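Search the Zedbridge manual
Search
Clear

Zotby two-arm bench cell - Setup and care guide
Zedbridge documentation desk, October

Section 3. Fingertip pads and the handover check

Do this section after the arms are bolted down and homed (Section 2). Repeat it whenever you change a pad, move a base, or see parts slip during a run. You need the small driver from the Zotby kit, a lint-free cloth and one of the soft toy parts.

3.1 Checking the pads

1. Press the stop button and wait for the status light on the control box to go out. Keep one hand under each forearm as the motors release.

2. Raise the arms by hand until the grippers are clear of the table. Open both grippers fully.

3. Look at the orange pads from close up. The ridges should be clean and even from end to end. Replace a pad if any ridge is torn or flattened.

4. Check the screw in each finger block. Tighten it until it stops, then go no further. The blocks are printed and the holes will strip. 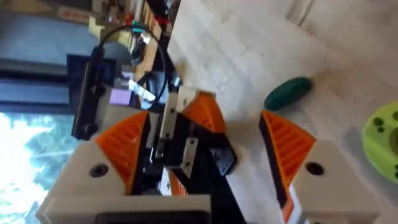
Fig. 3-1. Pads and finger blocks from the wrist camera, with the other arm's gripper beyond.

5. Wipe the pads with the dry cloth. Do not use alcohol or glass cleaner on them.

6. Follow each camera cable along the arm with your fingers. Leave a loose loop at the wrist. A tight cable pulls the camera out of line when the wrist turns.

CAUTION: Do not close the grippers by hand with the power on. The slide can pinch.

Note: Pads from the older Brurton kit fit the same blocks but are thinner. If you use them, change all the pads on both arms and set Pad Type to 2 in the Sani control program.

3.2 Handover check

1. Lay the toy cucumber flat on the table where both grippers can reach it. Leave the other parts in their cup.

2. Turn the power on and open Sani. Choose Service, then Handover, then Slow.

3. Set the grip limit to 93. Higher values crush the soft parts and wear the pads early.

4. Jog the first arm until one finger is beside the cucumber. Bring the second arm in from its own side with the gripper open and the fingers pointing down toward the part.

5. Watch the gap between the two grippers. Stop if any part of one arm is going to touch the other. 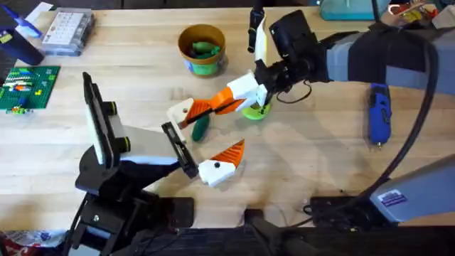

3.3 If the check fails

Part slips out: wipe the pads again and repeat 3.2. If it still slips, fit new pads.

Second arm stops short: Sani shows code 138. Look for a cable caught under the arm, free it, and home both arms again.

Fingers meet off center: loosen the block screws half a turn, close the gripper slowly from the Service page, and retighten - then start over from 3.1.

Run the check 3 times without a fault before going back to normal speed.

This site uses cookies to remember your manual version and language. Accept / Settings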